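From: Nabila Shawky
To: grinwood-teleop list
Date: Friday, October 18, 2024
Subject: Re: [grinwood-teleop] tissue out of box, demos keep getting thrown out

Quick reply, on a train in a bit, sorry for the state of this.

> We moved to the mailer box task and are driving the arm with the
> Prolenell leader, same as in June. Bottle and block demos were fine.
> With the tissue, half of what we record gets thrown out at review,
> mostly for long pauses over the box. Also two of us do it completely
> differently. Do you let people pick their own way in? And do you
> use the wrist view or the side one when driving?
>
> Samir

Short answer, no, we don't let them pick. Not at the start anyway. One way in, written down, everyone does it till the first batch is through. Then loosen it.

Pauses are nearly always the operator trying to work out depth. Tissue has no proper edge to line up on, so they hover, nudge, hover. Have them come in with the fingers well open, one each side of the paper, and go down before they start closing. Looks like overkill on the wrist view but it saves all the fiddling:
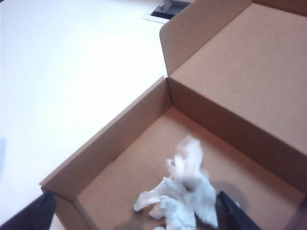 1. Which view to drive from

Both, but not at once. Side view (or just your own eyes if you're sat near enough) to get over the rim and past the lid. Then wrist view for the last bit. Glancing back and forth is where the pauses come from, we found. Tell people to switch once and stay switched.

If the policy only gets the camera images, and yours does I think, don't let anyone stand up and peer into the box. They'll be using something the robot hasn't got. We were strict on this with the Irkomari set and dull as it was I'd do it again.

2. The rim and the lid

Come down steep. Shallow approaches catch the side wall, or the wrist ends up leaning on the lid and the box slides. You want the tips past the rim before you do anything sideways. Keep the lid open the same way for the first lot, then start varying the box angle.

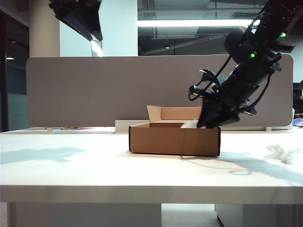 Also vary where the paper is, left half, right half, up against a wall. People drift into putting it back in the same spot everytime without noticing. We keep a little list by the keyboard and tick them off, 30 demos per list, then swap driver.

3. What to bin and what to keep

Don't bin a demo just for a missed first grab. If they back off cleanly and go again thats useful, the robot is going to miss as well. Bin it if they paused more than 4 seconds, or dragged the box along. Anything in between, get a second person to look.

And re the leader handle: check the trigger is zeroed. Ours crept and the fingers never opened fully, took us ages to spot.

Can send the check list on Monday if you want it. Got to run

Nabila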